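Batch OCR job stops partway through the folder, no error in log
Document Imaging > Server and Batch Processing
Started Mar 22, 2018

tiff_and_error
We run Bakos on a Windows server to OCR scanned TIFFs and write searchable files to a network share. The job polls one input folder. Last night's load was 3,117 multipage TIFFs, all 300 dpi, Group 4. The process stopped at 2,000 files. The service still shows as running, CPU is at zero, and the log ends with a normal "file complete" line. Restarting the service picks up the remainder and finishes it.

Same result on the previous two large loads. Small loads are fine. Is there a setting for this, or is it a memory leak?

kernpair
A stop on a number that even isn't a leak. A leak would give you a different count each time, depending on page size. Check the queue limit in the job definition. In Bakos the directory listing is read once per cycle and truncated to the queue limit. The next cycle should start when the queue drains.

tiff_and_error
Queue limit is 2,000, so that matches. But the next cycle never starts. The polling interval is 15 seconds and I left it overnight.

oblong_scan
Had the same thing with Flela, which uses the same folder monitor underneath as far as I can tell. The monitor waits for a change notification before it polls again. If all the files arrived before the first cycle, there is no further notification and it sits there. Drop any file into the input folder and see whether it wakes up.

kernpair
That would make the polling interval meaningless. The manual says the interval applies whether or not a notification arrives.

oblong_scan
The manual says that. The manual was also written for local disks. On a share the behavior is different.

tiff_and_error
Input folder is on a share, yes. I copied a one-page TIFF in and it started again within a few seconds, and went through the whole backlog.

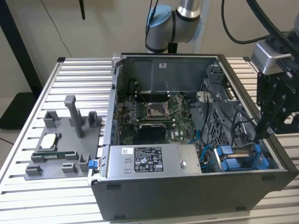
So the notification theory holds for my setup at least. I would still like it to work without a person dropping files in. Version is 6.2, all updates applied.

halftone
Two options.

1. Raise the queue limit above your largest load. Memory use goes up slightly, since each queue entry is only a path and a status.

2. Move the input folder to a local disk on the server and have a scheduled copy bring files over from the share. Copy to a temp name and rename when done, otherwise the monitor can grab a TIFF that is half written.

I would do the second. Network change notifications get dropped whenever the buffer fills, and a load of that size will fill it.

kernpair
Disagree on the second. It adds a copy step that can fail on its own, and then you have two places to look when files go missing. The limit is a number in a text box. Raise it and move on.

halftone
Raising it hides the fault until a load comes in that is larger than the new limit. The copy step writes its own log with a return code, so a failure there is easy to see – a monitor that goes quiet is not.

mediabox_zero
Third option: don't use the monitor at all. Bakos has a command line that takes a file list. We generate the list with a script, split it into blocks of 286 files (that is one archive box for us), and start each block from the task scheduler. If a block fails, the exit code tells us which one and we rerun it. We have had it set up this way since December and have not lost a file.

Helham does the same with its own command line, but it returns 0 even when a page fails to OCR, so you have to parse the output there.

oblong_scan
Does the command line need a separate license? With Flela it does.

mediabox_zero
Not for Bakos server edition. The desktop edition doesn't include it.

tiff_and_error
We have server edition. I have raised the limit to 5,000 for tonight's load and will test the command line on a copy of the Runholm scans, which are the worst of the lot – mixed page sizes, some rotated. Does the file list accept UNC paths?

mediabox_zero
Yes, one per line, no quotes. Save the list as UTF-8 without a byte order mark. With the mark, the first file in every list is reported as not found.

kernpair
Also turn off auto-rotate for the drawings, if there are any in there. It reads the title block and turns the whole sheet.

tiff_and_error
There are drawings. I'll make a separate profile for those.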